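Chapter 4
Who Runs It Next? Succession in Family-Owned Companies

Read this one before the seminar, not during. Key terms: succession, founder, heir, outside manager, voting share, holding company.

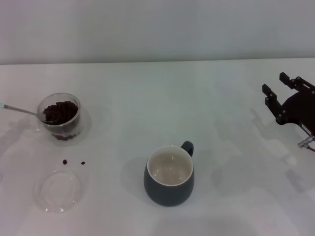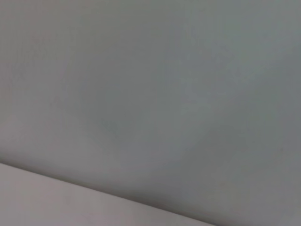 Page last changed: June 9, 2022

Start with a coffee trader. Dinsa was set up by Hagos Asfaw with one truck and a loan from his brother in law. By the time he turned 60 the firm had 272 people on the payroll, a roasting arm called Kesen, and no written plan for what happens when the founder stops. None. He had a daughter-in-law who ran the export desk, a nephew in the warehouse, and an outside finance chief who knew where every dollar was. Three possible answers. He liked all three and chose none of them for years.

Then in January he got sick. Two months in hospital. The bank called, wanting to know who could sign. Good question.

We come back to Dinsa all through the chapter so keep the people straight:

Hagos Asfaw — founder, holds most of the voting shares
Hiwot Kumsa — daughter-in-law, export desk
Desta Woldegiorgis — nephew, warehouse and trucking
Saqib Sandhu — finance chief, not family, no shares

What succession means

Two things get passed on, and students mix them up every term. Ownership: who holds the shares. Control: who makes the decisions. They can go to the same person. Often they don't. A founder can give away half the shares and still run the place if the voting rights stay with him. Or he can keep every share and hand the daily work to a manager. Different risks, different taxes, very different family dinners.

Hagos had done a bit of both without noticing. Small gifts of shares to the family over the years, no votes attached. Hiwot was already setting prices. Saqib was already talking to the bank. On paper though, one signature.

The heir problem

Heirs are not hired. They're there. Some grow up in the business and know it better then any manager could. Some want nothing to do with it. The hard case is in the middle — a relative who is good, but good at one part. Desta could move 101 containers in a bad season and lose track of none. Put him in front of a lender and he froze. Is that a reason to pass him over? Depends what the top job is. Write the job down first, then look at the people. Most families go in the other order.

The outsider problem

Saqib had the skills. What he didn't have was a stake. An outside manager with no shares can leave on a month's notice, and the family knows it, so they hold back information, so he does a worse job, so they trust him less. You'll see this loop again in the Camon case (section 4.3), where the outside manager lasted less than a year.

Ways around it: a bonus tied to several years of profit, a small block of shares, a seat on the board. Each one costs the family something. We work throught the numbers later.

Holding companies

Short version for now. The family puts its shares in one company, and that company owns the operating business. Cousins fight inside the holding company and the trucks keep moving. Pilevow, the packaging group in section 4.4, did this under Zinash Gebru when there were some 60 relatives with a claim. Messy to set up. Lawyers, valuations, a lot of old letters.

What to look for as you read

Who can sign if the founder can't? Who gets paid, and for what — work or birth? What happens to a relative who wants out and wants cash?

Keep a page of notes on Dinsa, you need it for the exercise at the end. Next section: the founder who won't leave.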